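Jun 16, 2023

Notebook, Lostlow bench, sim side. Mostly about the wrist thing. Long one, sorry, I've been living in this for days and I want it out of my head before I forget which bits I tested and which bits I only believe.

Where we'd got to: Walier (the arm controller, for whoever reads this after me) was refusing to pull off the panel at the end of the knob approach in simulation. It would come in nicely, close up on target, do the little settle, and then on the retreat move the wrist would spin the wrong way round and the whole thing would fold in on itself until the joint limit caught it. In sim that's funny the first time. On the real arm it's a bent cable guide, and we know that, because we bent one.

The bent one first, so it's written down properly somewhere. Jihad was running the retreat at reduced speed with me on the stop button. Run 19 of the set. Approach fine, settle fine, then the wrist went round the long way and took the cable bundle with it. I hit the stop a good second later than I'd like to admit. I was watching the fingers because that's where I thought the trouble would be, and the trouble was at the other end of the forearm. Guide bent, one connector pulled half out of its shell, no one near it, nothing else touched. Leanne wrote it up as an incident and she was right to, I grumbled and then I read her version and it was much clearer than mine. Real arm has been parked with the lock on since then and stays parked until she signs it back.

So, everything since has been sim only, on the Tapley build.

First theory (mine, wrong): bad target pose. I thought the retreat target was being written with the rotation flipped, so the arm was doing exactly what it was told. Spent most of a morning printing poses. They're fine! Every single one. The retreat pose is the approach pose pulled back along the tool axis, same rotation, nothing clever. I even typed one in by hand and got the same fold. Felt a bit daft.

Second theory (Nikola's, half right): the solver is picking a different branch for the retreat than for the approach. Same tool pose, different arm shape, and the planner joins the two up with a great swing of the wrist. He guessed that from the joint plots in five minutes while eating a sandwich over my keyboard. And yes, the branch does change. But we seed the solver with the current joints precisely so that it doesn't do that, and when I ran the solver on its own, same seed, same target, it stayed on the right branch every time. 866 calls in a loop and not one flip. So the solver is behaving and something upstream of it isn't.

Third theory, and this is the real one, I'm fairly sure: the seed is stale. When Brava (the task layer) hands over from approach to retreat it grabs the joint state from its own cache, and the cache only refreshes when a motion reports done. The settle isn't a motion as far as Brava is concerned. It's a compliance hold, it never reports done, so the cache still has the joints from before the settle. Usually that makes no difference at all, the settle moves things by next to nothing. But if the wrist crosses the wrap point during the settle, even by a hair, the cached angle and the true angle are on opposite sides of it. The solver then seeds from the wrong side and gives a lovely answer for an arm that isn't ours.

What convinced me: I logged the cached wrist angle next to the true one, and in every folded run they have opposite signs at handover. In every clean run they match. Tia asked whether that could be the fold causing the sign difference and not the other way about, fair question, so I checked the timestamps and the mismatch is there before the retreat is even planned. She made me show her twice. Good.

It also explains why it seemed to come and go. The board placement is jittered a bit between runs, so sometimes the approach finishes well clear of the wrap and sometimes it finishes right on it. We'd been treating that as noise. I'd even written "flaky, rerun" next to a few of them in the last set, which I'm now quite cross with myself about. If I'd plotted fold against final wrist angle back then, it would have jumped off the page. Note to self: flaky is not a result.

Things I ruled out on the way, so that someone doesn't do them again:

Physics timestep. Halved it, same folds, just slower to get to them.

Contact with the board during the retreat. Turned off collisions between the fingers and everything else and it still folded. Turn these back on afterwards! I forgot for a couple of hours and had the fingers sailing through things and thought I'd fixed it.

Gripper payload. Hsiu-ying thought the mass we'd given the gripper might be making the settle drift further than it should. It was a bit off (old value from before the finger change) and I've corrected it, and the drift did shrink, but the folds are still there when I start near the wrap. Worth having done. Not the cause.

Random seed. No.

Now the safety side, which is the bit I keep coming back to. The controller did nothing wrong by its own lights. Every joint was inside its velocity limit, the path was legal, the target was legal. The only thing that would have stopped it early is a check on how far any one joint is about to travel compared with how far the tool is about to travel. Pulling the tool back a short way should never need most of a turn at the wrist. We don't have that check. We had it on the old arm, Leanne remembers it, and it got lost when we moved over to Walier. I went digging and found it in the old code with a comment saying "annoying but keep". Well, quite.

So two fixes, and I want both in before the lock comes off.

One: Brava reads live joints at every handover, no cache. Small change. I've got it on a branch and it's been running in the background since lunch. It's at 1434 handovers with no sign mismatch, and I've been deliberately starting it near the wrap to be mean to it. Jihad would like the cache gone completely and so would I, but there's a reporting screen that hangs off it and I don't want to break that the same week.

Two: the travel check goes back in, in Walier, below Brava, so it doesn't matter what Brava thinks it knows. If the ratio's daft, refuse the plan and hold position. Don't replan automatically. Nikola wants it to replan and I see why, it'd keep the long batches going overnight, but on the real arm I want it to stop and sit there looking stupid until a human comes over. We argued about this at some length by the kettle. Leanne came down on the side of stopping, so stopping it is, and in sim only we can have a flag for his batches.

The wrist camera view is the one I've had open all week while stepping through the handover. I set it to pause on the tick before the retreat gets planned, then step. It's rubbish for judging distance with all that bend in it, straight edges come out as bows, but for spotting the start of a spin it's the best view we've got, because the fingers stay put and the world goes round.

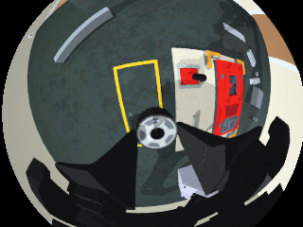
Wrist camera, Tapley build. Yellow floor outline at left of centre, cream platform with the red box and black knob to its right, our fingers at the bottom.

For stepping I use the long left edge of the platform against the right side of the yellow outline. They run near enough parallel in this view, so they're handy lines to keep an eye on. If they start swinging round the picture on the first few ticks of a retreat, it's folding, and you can kill it there and save yourself the wait. I tried using the knob for the same job and it's too small to be any use.

Hsiu-ying pointed out that the camera could do this for us, a crude check on how fast the picture is turning, as a third line behind the other two. I like it but not now. If we've got the joint angles then the joint angles are the thing to check, and I don't want a safety stop that depends on someone having remembered to switch the lights on. Parking it for August.

Procedure changes, agreed this afternoon with Leanne and going up on the wall by the cell:

Whoever's on the stop watches the whole arm, not the fingers. If you need to see the fingers, get a second person or use the screen afterwards.

First run after any change to Brava or Walier is done with the tool in free space, nothing mounted in front of it, lowest speed.

No one types "flaky" in the run log. If you don't know, put "unknown" and the wrist angle.

To do, me:
Merge the live joints branch once Tia has been through it.
Port the travel check. The old one had its threshold hard coded, so make it a setting, and make it refuse to load if the setting's missing. Don't let it fall back to some cheerful default.
Write a test that starts right on the wrap and crosses it during the settle, both directions. I've only been doing one direction by hand, which is a bit lazy.
Go back through the last set and relabel the reruns. There were four I'm certain of and I don't trust the rest.

To do, others:
Jihad, new cable guide and check the connector pins under the magnifier before it goes back together. He thinks they're all right. I'd still replace the shell.
Nikola, the batch flag, and please put it somewhere that can't be switched on from the real cell config.
Leanne, sign off or not, after she's seen both fixes trip on purpose.

One loose end. In two of the folded runs the cached angle was older than it should have been even allowing for the settle, as if it had missed the approach finishing as well. Could be a dropped message. Live joints would hide that completely, so before I merge I want to run the old version overnight with message counting on and see if anything goes missing. Started it just now, log's in the Tapley folder under wrist_old. Please don't restart the sim box.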